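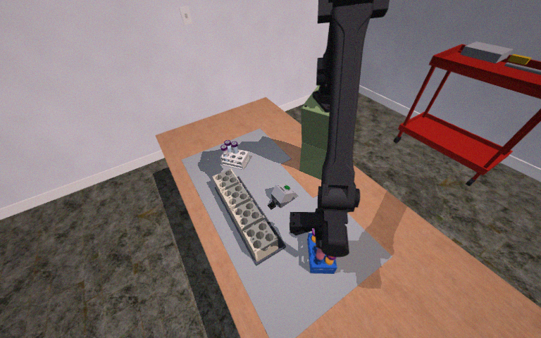

Wumcombe get loud again

I missed the first song. Parking near the Gallmont is a nightmare, and by the time I'd squeezed past the merch table Wumcombe were already into their second number and the bloke in front of me had lost a shoe.

If you only know them from the Salano EP (lovely, quiet, a bit of a Sunday record) then the new one, Shevchuk, is going to give you a fright! It's out on April 19, 2022, and it's easily the noisiest thing they've put their name to. Two drummers, for a start. Guitars tuned so low my fillings hummed.

Singer Tolera Negash found me out the back afterwards, eating chips and still dripping. "We got sick of people talking over us," he told me, and laughed so hard he dropped one. They wrote most of it in his aunt's garage, with the roller door down so the neighbours wouldn't complain. The neighbours complained anyway.

My favourite is the closer, seven minutes of feedback with a proper singalong hiding in the middle – the whole room had the words by the second chorus, and I was as hoarse as anyone. They're pressing 300 copies on green vinyl, and I've already put my name down for one. The tour heads up the coast at the end of the month, with Gallmont getting another night if the first lot of tickets goes.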